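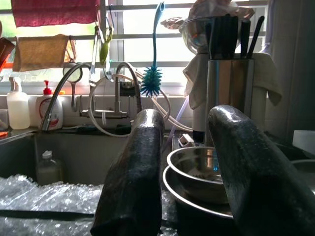

水槽一角，后方立着一只白盖小瓶。

热电厂的余热，种出了冬天的番茄

【本期通讯·能源与环境】2024年1月

入冬以后，Hevesmont镇北边那片旧货场每天早晨都亮着暖黄色的灯。路过的人隔着玻璃能看见一排排绿叶，外面草地结着霜，里面的番茄却正红着！这是Tilell温室，镇上第一座完全不烧燃气的冬季温室，它用的热量来自隔壁Kalletti纸板厂的烘干车间。

纸板厂的烘干机一年到头都在转，过去排出来的湿热空气从屋顶的烟道直接散掉，冬天远远就能看见一大团白汽。住在附近的老人管那团白汽叫“厂里的云”，看云往哪边飘就知道当天刮什么风。如今云小了很多，热量先经过一组换热器，把封闭管路里的水加热，再由埋在地下的保温管送到温室，沿着种植槽底部绕一圈，凉下来以后流回厂里重新加热。整套管路从勘测到通水花了2年，其中最费工夫的一段要从铁路路基下面穿过去，光等施工许可就等了一个夏天。

负责热力部分的工程师Suha Rizk带我们走了一遍。她讲起换热器来停不下来（我们也听得停不下来）：湿热空气的好处在于水汽凝结的时候会再放出一大笔热，所以换热面要做得足够冷、足够大，让水汽愿意在上面结成水珠。麻烦也在这里，空气里带着细细的纸纤维，和水珠混在一起就成了纸浆，会糊在翅片上。最早那套设备运行没几周，效率就掉得厉害。后来团队在前面加了一道可以抽出来冲洗的滤网，又把翅片的间距放宽，情况才稳下来。

“我们等于是自己又造了一台小纸机，只不过谁也不想要它的产品。”Suha笑着说。冲下来的纤维现在收集起来送回打浆间，重新做成纸板，这一点我们觉得真是妙极了。

温室这边归Abou Jaoude农场经营，他们家在镇上种菜种了好几代，以前冬天只卖窖藏的根茎菜和腌菜。今年种了番茄、黄瓜和几槽罗勒，12月摘下第一批番茄，当天就在镇上的市集卖光了。番茄个头不算大，皮稍厚，切开来香味很足，本刊编辑部分到一小袋，没有撑过午饭时间。罗勒还在摸索，靠近进水端的几株长得太急，叶子薄，离得远的反倒更好，农场打算下一季把它们挪到管路末端去。

大家最关心的恐怕是账怎么算。管路和换热器的费用由纸板厂与农场分摊，镇里提供了一笔低息贷款，按目前的用热量推算，大约6年可以收回。纸板厂按送出的热量收费，价格比燃气低，写进了长期合同。厂里停机检修的时候怎么办？温室旁边有一只保温水罐，存满热水可以顶上一阵，再冷的话还有一台烧木屑颗粒的备用锅炉。到发稿时为止，那台锅炉只在调试时点过火。

我们特别喜欢这个项目的一点，是它用的东西都不稀奇。换热器、水泵、保温管，哪一样都能在目录里买到，难的是让两家作息完全不同的单位坐下来商量：厂里什么时候停机，温室什么时候最怕冷，半夜报警该打给谁。Suha说，双方最初的会开得很僵，后来农场的人去烘干车间站了一个班，厂里的人到温室帮忙绑了一天番茄秧，事情就好谈多了。现在两边共用一张值班表，贴在厂里的茶水间，也贴在温室门口。

接下来的计划也已经定了。烘干车间剩下的热量还有富余，镇游泳馆就在管路经过的那条街上，把支管接过去只需要多挖一小段路。如果测算顺利，开春以后动工，游泳馆的更衣室总算可以暖和起来了，常去晨泳的读者一定明白这意味着什么！另外，面包房和洗衣店也来打听过，它们自己就有余热可以往外送，能不能反过来并进管网，目前还在测流量和温度。

温室每个月向居民开放参观，每批4人，由农场的人带着走，大概一堂课的工夫。里面又暖又潮，戴眼镜的朋友请带块擦镜布，厚外套可以挂在门口。想报名的读者请到镇图书馆服务台登记，学校班级请由老师统一联系。下一期我们会去看游泳馆那边的测量结果，如果您家附近也有一团总在冒的白汽，欢迎写信告诉我们在哪里。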